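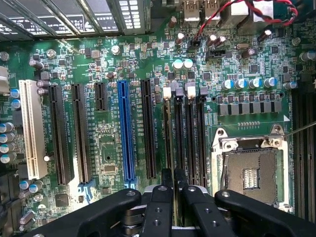
Figura 1. Placa base de color verde con ranuras de expansión, una de ellas azul.

Informe del proyecto: La segunda vida de los ordenadores en Tristenstead
Autor: Tatsuya Nishimura
28 de septiembre de 2026

1. Motivo
En mi barrio, Nukine, muchas familias guardan ordenadores viejos en el armario. Yo quise saber por qué no los llevan al punto de reciclaje. El español no es mi lengua materna y pido disculpas por los errores que quedan.

2. Método
En marzo repartí 200 cuestionarios en papel, en Nukine y en Sugiyama. Recibí 101 respuestas. Las preguntas eran cortas y no se pedía el nombre.

3. Resultados
De las personas que respondieron, 72 tienen en casa al menos un ordenador que ya no usan. La razón más repetida es el miedo por las fotos y los documentos del disco. Otras personas no conocen el horario del punto de recogida. En Sugiyama varias escribieron que el autobús no llega hasta allí.

4. Límites
La muestra es pequeña y casi no hay respuestas de gente joven. La pregunta 4 estaba mal redactada, por eso no la he usado.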